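How to change the plates on a small dumbbell

Put the dumbbell on a table with a hard, clean top. Turn the end nut to the left until it comes off the thread, and keep it in a cup.

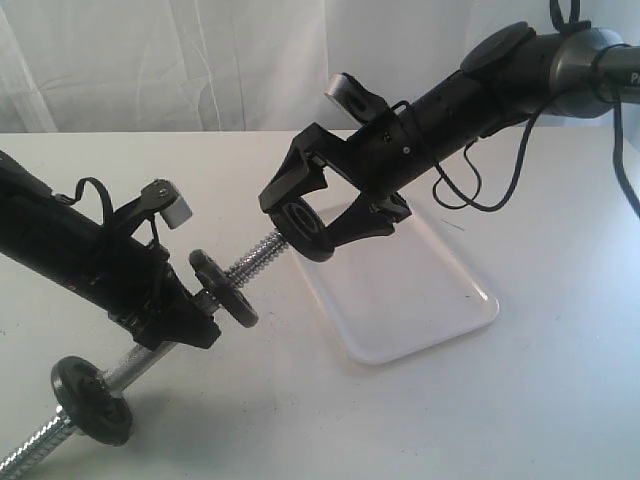
Slide the plates off one by one. Wipe the thread with a dry cloth — old dust makes the nut stick later.
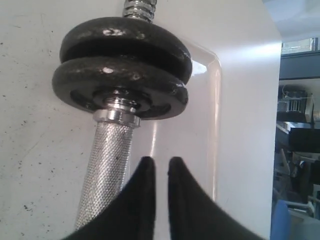 Now put on the new plates, the biggest first, so it sits against the collar. Both ends must carry the same weight. Turn the nut by hand until the plates do not move. My friend Jerome uses a wrench, but I do not recommend it.

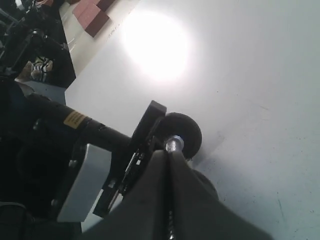 Before you lift, shake the bar gently near the floor. If you hear a click, tighten again. I check mine after every training.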